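The woman who makes the Leren blocks started at her kitchen table in April, four years ago, with a borrowed saw and a niece who kept chewing the corners off everything. "I wanted shapes she could really get her hands around," she told me, pouring us both more tea, "and I wanted colors you could spot from across a room!"

She laughs easily, and she'll talk about paint for as long as you let her – the yellow alone took 73 tries, she says, and she still has the test pieces in a shoebox somewhere.

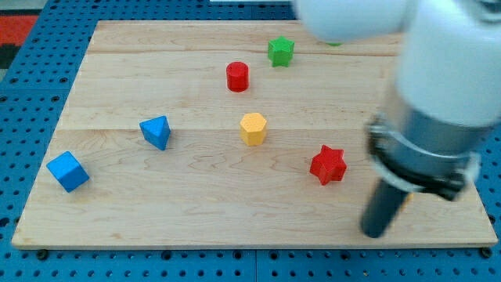

Leren blocks on a maple board, with the yellow hexagon near the middle.

Her own favorite is the star. "It's a pain to sand, all those inside corners, and I grumble the whole way through," she said. "But the kids go for it first, so I keep making it."

The board came later, after a customer in Stullent wrote to say that her rug was too lumpy for building. Maple was what the yard had that week, and she has stuck with it ever since. Next she'd like to try an arch, if she can get the curve right.

Related
Ansari: a toy shop turns 313 shelves around
Small workshops of Fladine
Choosing a first set of blocks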